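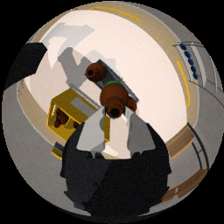

Kirnthorpe opens its robotics hall to visitors in September

Kirnthorpe will hold an open day at its robotics hall in September, with demonstrations running from 10 a.m. to 4 p.m. Admission is free, but places are limited to 70 per session and must be booked ahead.

Visitors will see Fanoder, the company's handling software, at work on vases, containers and trays. The tasks are first tried in simulation, and the Flulevo team will show that stage on screen - including the view from the robot's side - before moving to the floor. Each demonstration lasts 20 minutes and is followed by questions.

Last year's open day drew 1,192 people. Kirnthorpe has added a second demonstration area this year, fitted out by Acharya.

Schools and trade groups can book through the Kirnthorpe front desk. Parking is available on site.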